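4.2 Coding procedure and the treatment of holiday periods

The corpus described in Section 3 contains 1,064 incident reports filed with the Rengifo monitoring desk. Each report covers a single security incident in a contested urban district and gives a date, a location, the type of incident, and a short narrative written by the field office. The reports were not written with statistical use in mind. Some narratives run to a full page, while others consist of one sentence and a street name. Before any model of escalation could be fitted, the narratives had to be read and assigned codes by hand.

Coding followed the scheme set out in Appendix B. An incident was coded as escalatory if the narrative reported either a higher grade of force than the previous incident in the same district, or the spread of a disturbance to an adjoining district within the observation window. The window was fixed at 60 hours. Shorter windows were tested and rejected. Field offices often hold reports over a weekend or a day of rest and file them together, and a short window records such batches as sudden bursts of activity.

Religious and national holidays present a separate difficulty. Most published work on holiday violence compares the holiday itself with the weeks on either side of it. This approach assumes that reporting effort is constant, an assumption that the Rengifo material does not support. Staffing at checkpoints and crossing points is raised before a holiday, and a larger number of officers on the ground will record a larger number of minor incidents whether or not the underlying level of unrest has changed. A rise in stone-throwing reports in the days before a festival may therefore reflect unrest, deployment, or both. We refer to this as the deployment effect.

To separate the two, we recorded whether each incident was first noted by a patrol, by a resident, or by a fixed post. Resident reports are less sensitive to deployment, although they are not free of it: a resident is more likely to call when there is a visible post nearby to call. The resident series is used as the baseline in Section 5, and the patrol series is reported alongside it. Incidents with no recorded source were kept in the corpus but left out of the baseline.

Overlapping calendars were handled as follows. Where a lunar observance of one community fell within the observance of another, the days in common were assigned to a separate category and not to either holiday. Earlier studies have tended to assign such days to the larger gathering, which inflates the apparent risk attached to it. The separate category is small, and no significance test is reported for it. Public warnings issued by security agencies ahead of a holiday were coded by date of issue only. Their content was not scored -- the wording of such warnings is highly formulaic and did not vary enough to be useful.

Four coders worked independently from the same written instructions. Codes were typed into Maltix, a tabular entry tool that locks each record once it has been submitted, and were exported to Iltari for reconciliation. Coders did not have access to one another's records during the first pass. Where two or more coders disagreed on the escalation code, the narrative was returned to all of them without any indication of how the others had voted. After this second pass, 19 reports remained unresolved. These were coded as missing.
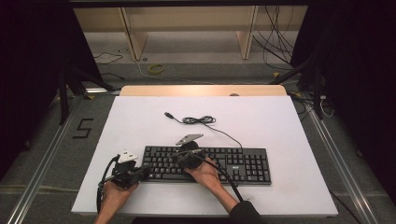 Figure 3. Manual work at a standard keyboard.

Giuliana Llanos, in written comments on a draft of this section, objected that the treatment of unresolved reports was too cautious. In her view, a narrative on which trained readers cannot agree is most often one in which the situation was itself ambiguous, with a crowd present and no clear grade of force, and such situations are the ones from which escalation is most likely to develop. Coding them as missing would then remove part of the effect the study sets out to measure. She proposed that they be retained under a third code, "indeterminate," and carried through the analysis.

We have partly adopted this suggestion. The main results in Section 5 are given with the unresolved reports excluded, and Appendix D repeats the baseline model twice, once with all of them coded as escalatory and once with none. The sign of the holiday coefficient is the same in each case. Its size is not, and readers who share the objection should rely on the wider interval given in the appendix.

One further limit should be noted. The district of Plornport changed its reporting form in November, in the middle of the observation period, and the new form asks for the grade of force directly. Reports filed on the new form show less disagreement among coders. It is not possible to say from the present data whether the form made the narratives clearer or merely led coders to accept the grade supplied by the field office. A district-level indicator for the new form is included in every model from Section 5.1 onward.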